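Wisbridge updates tool that lines up two-gripper recordings

Wisbridge has put out a new version of Lirnberg, its software for preparing hand-held gripper recordings for robot training. The April update changes how the program matches two grippers working at the same table, and how it estimates where each one is.

Earlier versions worked out the path of each gripper separately and joined the two afterwards. The new version solves both paths together, using the parts of the room that both cameras can see. Gaurav Thakur, who leads the perception work, said household tables had been the hardest case.

"A shiny checked tablecloth gives you the same corner over and over, and the tracker would sometimes slip by one square," he said. "We now give more weight to things that don't repeat, like boxes and furniture." 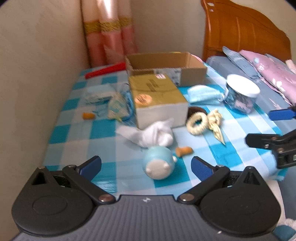
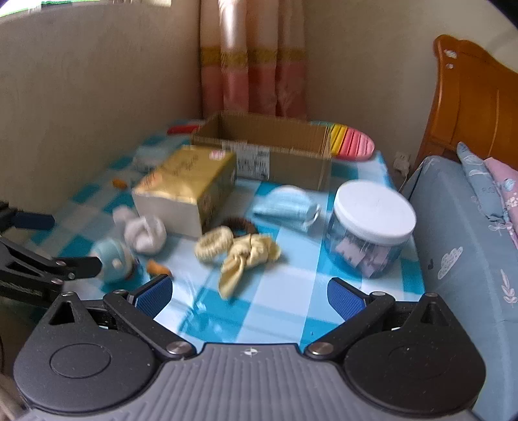

The company tested the update on 544 recordings made in homes. Under the old version, 428 of them could be used without someone correcting the path by hand. The new version brought that up to 93 per cent.

Soft items such as hair ties and face masks are still a problem for the planning side. The program labels them as objects but doesn't try to predict their shape once they are picked up. Gonzalo Bermúdez, who looks after the control code, said that work would be left for a later release.

The update also adds a viewer that plays both cameras side by side and marks any point where the two paths disagree. Users can trim a recording from the viewer and save it in the same format as before. Files made with the older version will open, but they need to be processed again to get the new paths.

Current licence holders can download the update at no charge. Wisbridge said a version for smaller computers is being tested.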